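The great hat hunt, part two (I found one!)

So if you read my last post you'll know I have a big head. I don't mean I'm up myself, I mean my skull measures 62 centimetres around, just above the ears, and most hats sit on top of me like a lid on a saucepan. I got a lot of comments on that post, more than I've had on anything since the sourdough disaster, and it seems there are heaps of us wandering about sunburnt for want of a decent brim.

The short version is that I bought four hats online, sent two back, gave one to my sister and kept one. The long version is everything underneath.

First up was the Dosby. I'd seen it in the colour they call driftwood and fell for it straight away, a proper wide brim, leather-look band, very country races. The listing said "one size fits most" and I should have stopped reading right there. When it came, the sizing tape inside was already let out as far as it would go and I still couldn't get it past my hairline. Lovely hat. My sister wears it to the footy and gets compliments, which I am completely fine about.

Then I tried a Plistex, one of those crushable ones you can roll up and shove in a bag. It's made of some papery woven stuff that's meant to spring back into shape. I rolled it up overnight to test it and in the morning it had a crease across the crown that no amount of kettle steam would shift. It also crackled. Every time I turned my head to check for traffic, crackle crackle. Back it went, and fair play to the seller, the refund was in my account before I'd even had the tracking email to say they'd got it.

I do want to have a bit of a grumble about reviews, though. The Plistex had 124 of them, nearly all five stars, and when I sat down one evening and read through them properly I'd say a good chunk were from people who had only just opened the parcel. "Arrived quickly, looks great, haven't worn it yet." That's a review of the postie! I've started skipping straight to the three star ones, where people say useful things like "dye came off on my forehead" and "brim flops in wind".

And the photos. If the only picture is the hat floating on a white background, you've got no idea whether the brim is seven centimetres or twelve. I want to see it on a person, and ideally on a person with ears. I've also learned to look for the brim measurement in the fine print, because "wide" means whatever the seller feels like that day.

Hat number three was a Cortés, a straw fedora, and the dearest of the lot. I had it in my cart for weeks waiting for the price to move. It went up, it went down, it went up again, and then one night in March it dropped while I was brushing my teeth and I bought it with foam still in my mouth. It fitted! Sort of! It was the right size around but the crown was so shallow that it perched, and the first gust at the jetty took it clean off and into the drink. A kid with a fishing rod got it back for me. It dried all right but smelled of bait, and I'd only had it on for one afternoon. I rang the shop, told them the whole story, bait included, and the bloke let me send it back for store credit. I don't think I'd have been that generous.

In the middle of all this my old workmate Trevor Lockwood rang to see if I wanted to split an order with him. He shaves his head, so he goes through hats like I go through teabags, and he owns 51 of them. He has a spreadsheet. Trevor's advice was to stop looking at anything sold as small, medium or large and only buy from people who list the actual centimetres. He also said to measure in the afternoon, with your hair how you normally wear it, and to do it twice. I did it three times and got three different answers, so I went with the biggest.

He put me on to Brukach, which I'd never heard of. They make a plain cotton canvas bucket with a longish brim at the back and they go all the way up to 65 centimetres. Not glamorous. It comes in navy, sand and a green that's a bit army surplus. I got the navy.

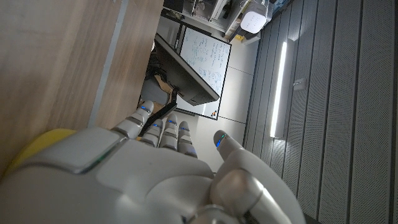

Five little blue lights, one on every fingertip, thumb included.

Anyway, the Brukach. I've had it a couple of months now and I wear it nearly every day. It's been through the wash on cold with the towels (the tag says hand wash, sorry) and it's kept its shape. The chin cord is the kind with a toggle, and the toggle is a bit stiff, so I have to use two hands. The sweatband is terry towelling and it's comfy even when I'm out pushing the mower. My only real complaint is the little metal eyelets for airflow, which whistle if you're facing the right way on a windy beach. My husband reckons he can hear me coming.

I've already ordered a second one in sand for when this one's on the line. Trevor got two of the green, so he's on 53 now, and he tells me he's thinking about shelves.

Next time I want to talk about beanies, so if you've got a big noggin and a favourite beanie, pop it in the comments. No pompoms please, they make me look like a tea cosy.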